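Setting up a hard drive swap for a robot arm

Can a machine do bench chores yet? For a drive swap on a desktop tower, the answer depends mostly on how the bench is prepared. The procedure below is the one we use at Juvora for tray-mounted drives. It assumes a single arm with a two-finger gripper and a case opened by a person.

1. Shut down the computer and unplug it. Remove the side panel and lay the tower down with the interior facing up.

2. Push the tower against a hard stop on the table. If it can slide 2 mm during insertion, the tray will bind in the rails.

3. Tie back any cable that crosses the mouth of the drive bay. Loose cables are still the most common cause of a stopped run.

4. Teach three poses: grasp, pre-insert and seated. Record the grasp pose with the tray in the bay, so that the finger positions match the real clearance.

5. Set the approach speed to 52 mm/s. Drop to a force-limited move for the last part of the travel. 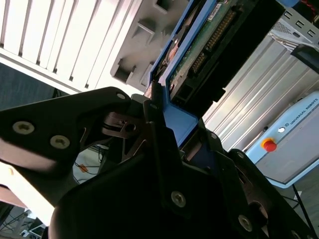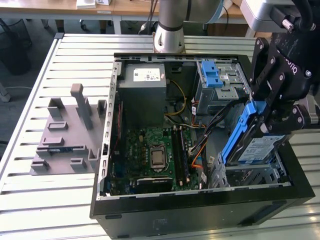
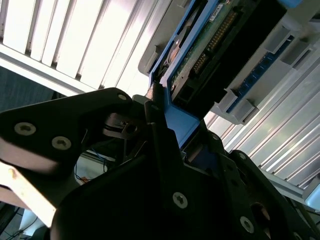
6. Insert along the rail axis only. Leave the other axes compliant. A stiff arm turns a small angle error into side load on the connector.

7. Stop on force, then check position. A force stop short of the seated pose means a jam -- back out to pre-insert and retry once. After a second jam, hand the job to a person.

8. Release the tray, retract straight out, and confirm that the computer detects the drive before the panel goes back on.

Our Irnen cell logged 185 swaps in October on this routine. Opening the case and routing cables stayed manual throughout. A technician is still faster on a single machine. The arm makes sense for repeated swaps on one case model, and each new model needs its poses taught again.

Next page: taught poses and tool offsets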